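# Nerden Teardown Bench Kit

If you've ever wanted a desktop tower you can open up, strip and put back together without worrying about it, have a look at this one. We put the Nerden kit together for classrooms and repair clubs, and we love how much there is to get your hands on! 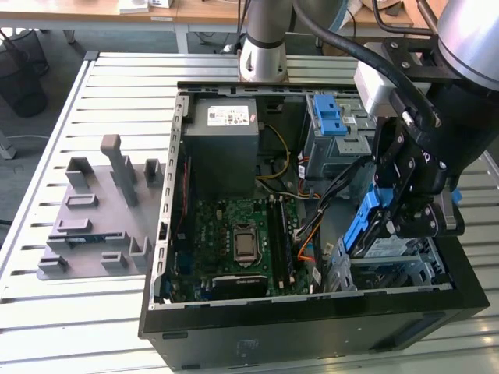
*The tower on its side, panel off, next to the grey parts fixture.*

You get a full-size case with a power supply, a green motherboard and real cabling. The hard drive sits in a blue carrier, so swapping one makes a great first job for beginners. Jessie Haldane starts every new group there.
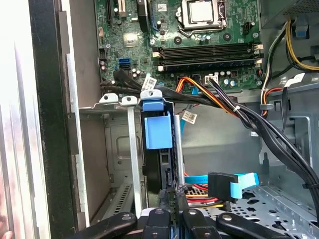

Memory is the next step, and most people get the hang of the white latches quickly. Go easy around the CPU socket (the kit ships without a cooler, so everything is within reach). 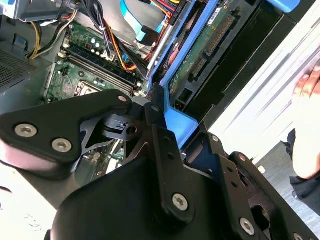 *Blue drive caddy and memory slots, seen at an angle.*

The parts fixture is 3D-printed, and Kirstin Yule redrew it in February with rounded upper corners. It has slots and holders in several sizes.

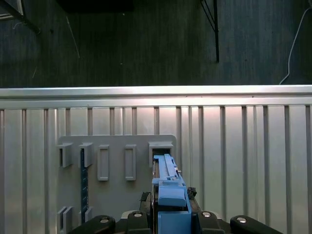

Spare fixtures can be ordered separately from our Forkirwood shop, in packs of 5.

**Price:** $550 per kit
**Lead time:** 12 working days
**Questions:** ask for Ji-hoon Ryu at Trirkden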